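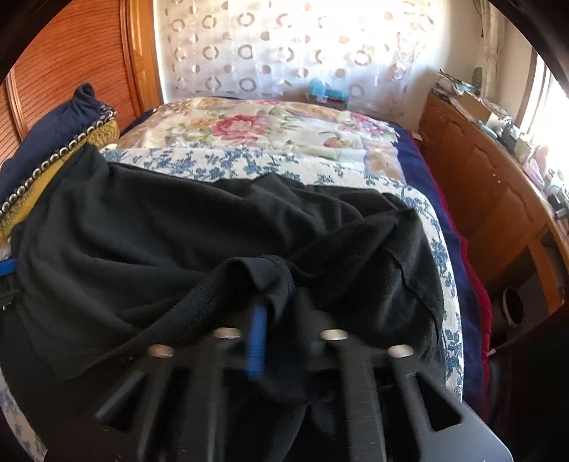 Clothes and bedding swap moves to Erkar hall

18th June

The Skorham clothes and bedding swap has a new home. From August it will be held in the Erkar hall, after the old room at Nishad was given over to offices. Same idea as before – bring what you don't wear, take what you will, no money changes hands.

Organisers say 91 bags came in at the spring swap, the most so far, and a good part of it was bedding. Quilts and bedspreads went first. Flowery ones especially. Single blankets were gone by lunchtime, and there were still people asking at the door.

Tops are another matter. Far too many plain black T-shirts and sweatshirts, plenty of them handed in screwed up at the bottom of a carrier bag. This time everyone is asked to fold at home. Lay the thing flat on the bed, face down, pull the creases out to the sides, sleeves in, then up from the hem. Dark tops in one pile, anything with studs or beads in another so it dosen't snag the knitwear. Do up loose straps and buckles before bagging.

Fosis, the laundry on the corner, will again wash bedding free for anyone who can't manage a full size quilt in their own machine. Drop off at the side door, mornings only, name and phone number pinned to the bag. Last day for that is a week before the swap. Pillows not taken, nor duvets with feather filling – the dryers can't cope with them.

The Erkar hall is bigger than Nishad and has room for some 60 tables, though not all will be put out. Rails for coats and dresses along the back wall. Childrens things by the stage. Bedding gets its own corner this year with space to open a blanket out and have a proper look at it, which people have been wanting for ages.

Limit of 2 bags per household on the way in, and 2 pieces of bedding each on the way out until mid afternoon. After that take what you like. Leftovers go for rags.

Wardrobes and other furniture can't be brought along, the doors are too narrow and there is nowhere to store it overnight. A card on the noticeboard is fine – size, what sort of doors, a phone number, whether the taker has to carry it down stairs.

Parking behind the hall is tight. The bus stops outside.

Exact date in August still to be confirmed with the hall, it will go up in the library window and at Fosis as soon as it is known.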